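Setting up the door sensors in a resident's room

I wrote this bit after we put Undis into the dementia wing at Flasden, so it's the order I'd do things in now and not always the order in the box leaflet. Cadi Maddocks on nights has read it through and put me right twice!

Before you start

Have a chat with the resident and whoever visits them most. A stranger up a stepladder in your bedroom is no fun for anyone, so I like to go in after lunch, say what I'm up to, and keep the drill for the corridor if I possibly can.

1. Wipe the door frame with a dry cloth. Don't use the ward spray, it leaves a film and the pads slide off overnight.

2. Stick the larger half of the sensor to the frame and the smaller half to the door, with the arrows facing each other. Leave a gap of 2 mm. (A folded menu card does nicely as a spacer.)

3. Press both halves firmly, then leave them alone for 100 seconds. I sing something.

4. Hold down the button on the larger half until the light goes green. If it blinks amber, you're too far from the hub, so move the hub first and try again.

Note: the hub reaches 300 feet along an open corridor, but fire doors eat into that. At Ellalton we ended up with one hub at each end.

Caution: never fit a sensor where it stops a door closing fully. If the door catches at all, take the whole thing off and ring Riaan Van der Merwe in estates.

5. On the nurses' station screen, choose Add Room and type the room number. Please leave names out of it! Yvonne Blackburn looks after the privacy side and she will find you.

6. Set the quiet hours. Ours only alert after bedtime, otherwise the pager goes every time somebody pops out for a biscuit.

7. Open and shut the door a few times and check each one turns up on the screen. The log holds 1,000 entries before it starts writing over the oldest, so don't worry about filling it.

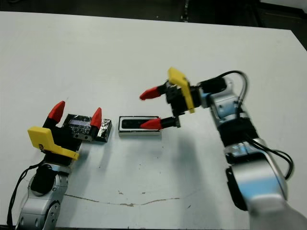
Changing the batteries

8. Slide the cover down with your thumb and swap both cells together, then repeat step 7. I do the whole wing every November and write the date inside the cover in pencil.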